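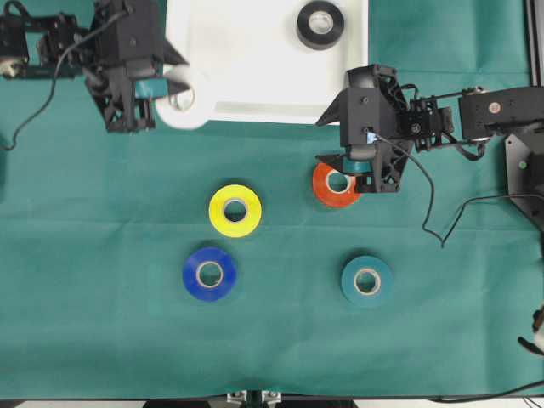

Clono (band)

Clono is a four-piece synth-pop group from Cukenville, and I should admit up front that I've been following them since they were playing to the bar staff. I started this entry for the fan wiki on 02/09/2012 and I keep coming back to add bits, so bear with me if the order is a little odd.

Background

The band grew out of a school project between singer Consuelo Lozano and keyboard player Venkatesh Joseph. Drummer Arnulfo Correa came along a few months later (he answered a card pinned up in a record shop!), and Kerttu Huttunen took over on bass after the first bassist moved away. The name doesn't mean anything. Lozano has given different explanations in different interviews, and my favorite is that it was a misspelled label on a drum machine.

Castaño

Their first album, Castaño, has 17 tracks, which even I think is too many, but the run from "Porch Light" through "Second Sister" is as good as anything I own. It was pressed in 186 copies on vinyl, sold mostly at shows, and mine skips on side two. The CD came later with a different cover and a shorter mix of the title song. I like the long one better.
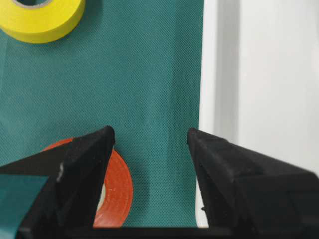

Yellow and orange-red tape rolls on the green cloth.

The Kudberg shows

In January the band played 4 nights at Kudberg, a converted dairy with a low ceiling and terrific sound. The last night drew almost 909 people, and they had to open the side doors so the folks in the yard could hear. They closed with a slow version of "Porch Light," just voice and organ, and I got a bit teary, I don't mind saying. 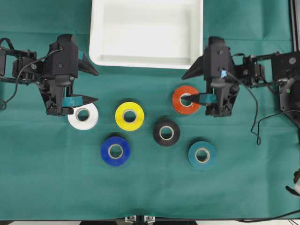
Yolanda Chambi wrote in to say that I have the closing song wrong: "Porch Light" was the first encore, and they finished with "Salt Road," which ran long and had Huttunen singing the last verse. She may be right, I was already halfway to the coat check by then. I'll leave both versions up until somebody finds a set list.

Second album

Still untitled as far as I know. Joseph has mentioned strings, and there's a rough mix of "Salt Road" going around among fans.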